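Hadwood Folding Craft Table, White Top
Sold by Irkell Workroom Supplies

Stock code: 588
Availability: in stock, two to a customer
Delivery: kerbside only unless you ask for the upstairs service

Our buyer's notes

Every folding table on the market claims to be sturdy. The maker's leaflet for the Hadwood uses the word four times on one side of paper, so we were not in a hurry to stock it. We had already sent back the Cropper, which came with a similar leaflet and a hinge that trapped your thumb. What follows is what we think after using a Hadwood in our own workroom since May, and we have left out the claims we could not check.

The top is white with a smooth finish. The leaflet calls it "stain-proof". It isn't. Tea wipes off, pencil wipes off, and most water-based glue will come up with a damp cloth if you get to it before lunch. Leather dye does not come off at all, and neither did a red marker left overnight with its cap missing. If you dye or stain things for a living, put a sheet of something over the top or buy a darker table.

The legs fold flat underneath and lock with a sliding catch at each end. The catches are the best part of the table. They are stiff for the first few weeks and you may think you have a faulty one. Push harder. If a catch still won't close with the flat of your hand, then ring us, as one in our first delivery had been fitted back to front.

How strong is it?

The maker says the hinges are good for 2,000 openings. We have no idea how that was tested, and when we asked, the reply was a copy of the leaflet. Ours gets opened in the morning and folded at night and the hinges feel the same as they did at the start, but that is a long way short of the promised number. Treat it as a hope.

It will hold a sewing machine, a paper cutter and a person leaning on their elbows. It will not hold a person standing up to change a light bulb, whatever your brother-in-law says. There is some sway from end to end when the legs are fully out. Side to side it is firm. For cutting out, gluing, wrapping and sorting you are unlikely to notice the sway. For anything with a saw in it you will, and you should be looking at a proper bench.

Height

The leaflet says "adjustable". There are two settings, one for sitting and one for standing, and nothing between them. The standing height suited most of us. Aliki Kokkinos, who runs our repair counter and is on the tall side, found it too low for a full day and now has hers up on a set of Pliltton leg risers. We sell those separately and think they cost too much for what they are, but they do fit.

The edge strip

We have had more calls on this than on anything else. The strip around the top is pressed on, and on cheaper tables it starts to lift at the corners within a year. The Hadwood strip looks much the same as the cheap ones to us.
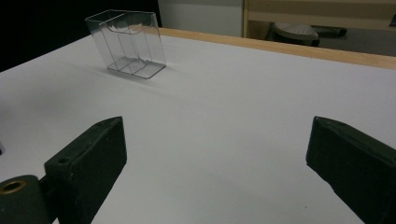 So far none has come back with a lifted corner, though that may only mean it is early days. Keep heaters and hot irons away from the edge and don't lift the table by it. There is a carrying handle on the underside, and it is comfortable enough for a flight of stairs. We would not want to carry it to the station.

What is in the box

One table, legs attached
6 rubber feet, of which you need four
A small spanner for the leg bolts
The leaflet

Guarantee

The maker offers a "lifetime" guarantee. Read it before you rely on it. It covers the frame and the hinges, leaves out the top and the edge strip, and asks you to pay the postage on a very heavy parcel. Our own terms are simpler: if it wobbles, cracks or won't lock in the first year, tell us and we will collect it and swap it. Keep the box for about a month if you have the room.

Also worth a look

Pliltton leg risers, set of four
Hadwood felt cover, grey, fits stock code 588
Irkell cutting mat, large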